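Notebook, bench 2
Sat 2 March

Quiet morning, heating slow to come up, and I have promised Renata Pawlak a proper equipment list before she closes the spring budget, so this entry is mostly money and wishes with a little kitchen work at the end. If you're reading this to find the calibration notes, they're in the February pages, after the long complaint about connectors.

Where we stand. The pot for this round is small and has to cover the arm, the grippers, spares and whatever we forget. Renata has been very kind about it, but she would like one number and one page, and I keep handing her four pages with arrows on them. So I'll think out loud here and copy the clean version over on her form afterward.

The arm first. We have gone back and forth between Dinano and Kaneko all winter and I think I'm finally leaning Kaneko. The Dinano is the nicer thing to look at and its software is friendlier to newcomers (I had it moving before my coffee was cool), but the quote splits the controller out as a separate line, and then the cable set as another separate line, and by the time you've added the mounting plate you're in a different conversation altogether. Kaneko quotes the whole kit together. Their reach is a little shorter. For counter work I can live with that, provided we mount it on the side and leave the back corners alone. I still want to see it reach over a stove without the elbow swinging into a hood, and I've written to ask for a loan unit for a week. No answer yet.

I did sit down last night with the Dinano brochure one more time, to be fair to it, and the wrist really is lovely. Put it down as a wish for next year.

Grippers next, and this is the part I care about. Whatever arm we end up with, the fingers on it should match the hand-held ones we do the demonstrations with, same pad, same opening, same feel. Otherwise we teach one hand and run another, and we all remember how that went with the old parallel jaws. So the gripper line gets protected even if the arm slips to summer. I'd rather have good hands and no arm in May than the other way round.

Consumables:
Finger pads, spare, 3 sets at 319 a set. They feel expensive until you are waiting on one.
Pivot pins and screws, assorted box, 100.
Wrist adapter from Testevari, 919, one only. This is the line Renata will circle. Testevari is the only shop that answered with a drawing, and the drawing was right the first time, so I am inclined to pay it and be grateful.
Charging cables. Please can we buy these in a length that reaches the bench.

That makes 1,976 before shipping, with the cables still to be priced. I did the sum twice and then once more on paper.

Storage and transport. Brernmont sell a padded case that would take the two grippers and their chargers together. At the moment everything travels in a tote bag wrapped in a towel, and I'm the one who wraps it, so I am allowed to say it's not good enough. No price yet. I'll call them Monday and add it as a separate line so it can be struck out without spoiling the rest.

Then the question of what we need the arm to be able to do, which ought to come before the shopping and always seems to come after it. My feeling is that the fruit job is a fair yardstick. It asks for a gentle close on something soft and a firmer one on something smooth, in a small space with ordinary household things close by, and it doesn't need a fancy fixture. If a candidate arm can clear a plate of mixed fruit one piece at a time, and put it back, I'd be happy to sign for it. I have asked that the loan week be spent on that and nothing else. 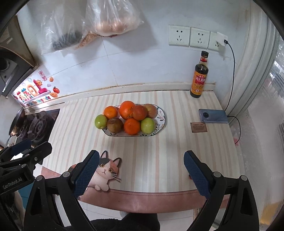

Fruit job, kitchen counter, both pads open. Mandarins, apple and the green ones all on the one plate.

Notes on this for the spec, while I have it in front of me. The pieces sit close together on that long plate, so finger thickness matters more than I allowed for in the first draft. The back row has one fruit overlapping the next, and the apple is partly tucked in behind, so I want the arm to manage an approach from above as well as from the front. One of the green ones pokes out past the end of the plate. Good, leave it like that for the loan week, I'd like to see how the arm copes with an awkward start. The soft striped mat is another thing to write in, as the lab bench is bare and hard and I've only ever checked arm height against that.

Also for the spec: the phone and its cable on the right, and the soy sauce in the back corner. I'd like a keep-out zone we can draw ourselves on a screen. Dinano has this as standard, to give them their due. I need to ask Kaneko whether theirs is included or is one more license.

To do
Write to Kaneko again, ask about keep-out zones and the loan week.
Call Brernmont about the case.
Ask Testevari how long their quote stays good.
Measure cable run from bench outlet, properly, with a tape.
One page for Renata. One page! No arrows.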